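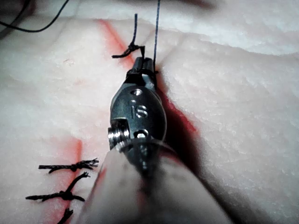 The singer of Plodska answers the phone from a kitchen in Trarnton, where the band also rehearses. "If you hear water, it is the dishwasher," she says. "Our drummer is playing with it already for years."

Their second album, Prandum, was recorded in 31 days, in a former school outside of Bloxham. The first one took much longer, and she does not like to hear it today. "We repaired every small thing. In the end the songs were clean and I could not find us in them." For Prandum the four musicians played together in one room, and most of the vocals are from the same take as the guitars.

I ask about the long song which closes side one. It lasts more than seven minutes and the chorus comes only one time. "The bass player wanted it two times – we had a real fight," she says. "He still plays it on stage with a face."

The band pressed 1000 copies on vinyl and has sold 618 of them, mainly at concerts. The rest is standing in her hallway. She packs the orders herself in the evening and writes the addresses by hand, although her handwriting, she admits, is terrible.

About influences she speaks less gladly. Reviewers have heard old power pop in the record, and she accepts this, but at home she listens mostly to choir music and to her father's tapes of dance bands.

New songs exist already, five or six of them, without words. The group wants to go back to the same school in July, if the piano there gets tuned. "Last time the low E was dead," she says. "We wrote around it, and now I miss it when it works."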